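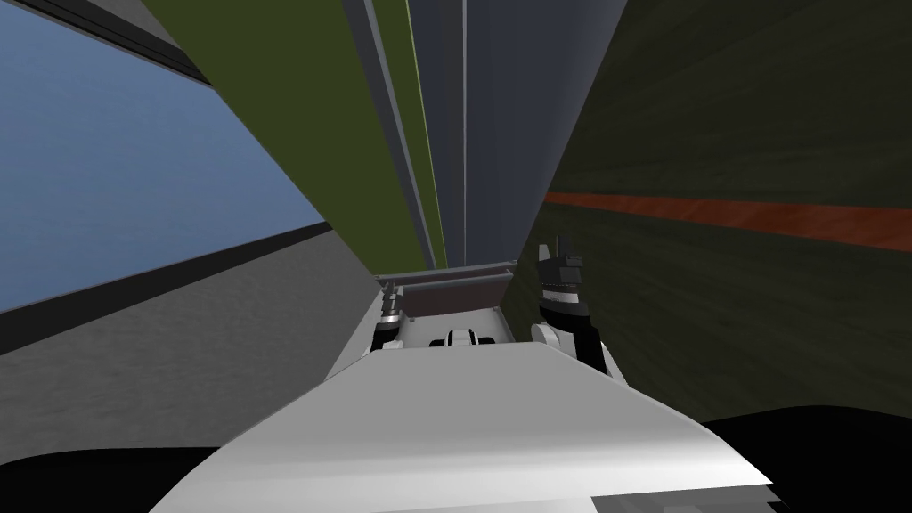

Funmilayo Etim had a call at ten so we did this fast. Her team at Uzor is picking a gripper for a two-arm robot and they're doing all of it in sim first. Two candidates: the Wullard, which is what they've been running, and the Dela, which costs 900 more per arm.

"People want me to say the expensive one wins," she said. "It doesn't. Not across the board."

So far, 941 grasp attempts. Both grippers, same controller, same room. The Dela is better on thin stuff. The Wullard closes faster and, her words, "forgives you more."

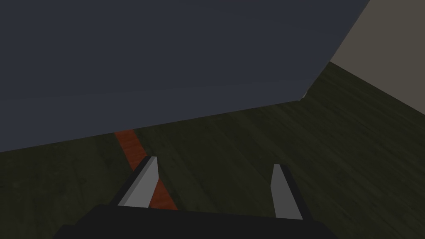
Camera placement is the part she got heated about. They started with only the body camera and added one at the wrist later. From behind the hand you get both light gray fingers, the gap between them and the wood floor past that, with the reddish strip running across it. "A straight line on the floor is a gift," Etim said. "If my camera angle is off by a hair I see it there first." She'd take a decent wrist view over a better gripper -- and said so twice.

What about the controller? They tried Istero's for 7 days and went back to their own. Too much smoothing, she said. The arm looked lovely and got there late. She may try it agian in August if the new version lets them turn that down. 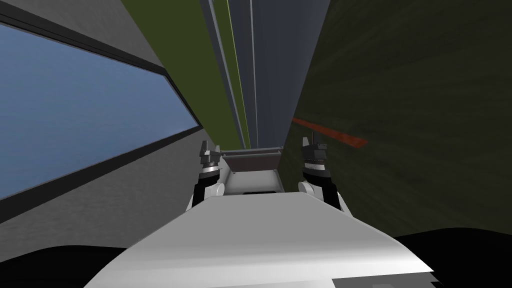 Uzor's own forum has people arguing with her on this. Istero's smoothing is fine, wrote one commenter, you just have to drop the speed limit before you touch anything else, and seven days isn't long enough to learn that. Etim had read it. "Fair. I'd still want to not need the trick."

Does she trust sim numbers? For ranking, yes. For grip force, no. "Friction in there is a guess I typed in." Real arms are next, and she expects the gap between the two to shrink once there's dust and worn pads involved.
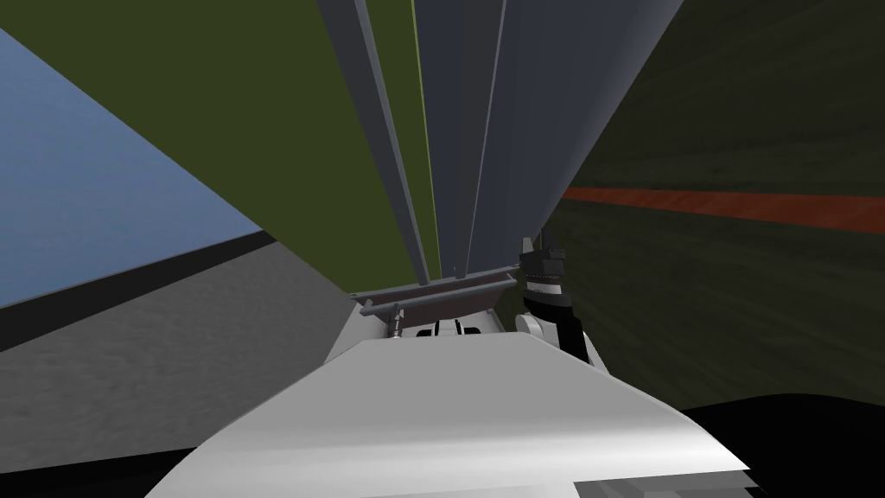
Quick ones before her call

Best thing about the Wullard? "Boring. Does teh same thing every time."

Worst? Finger tips too thick. She's asked for a slimmer set, no answer yet.

Would she pay for the Dela? One arm, maybe. Mixed pair, thin work on one side. The software people hate that idea -- two calibrations to look after. She's going to ask anyway.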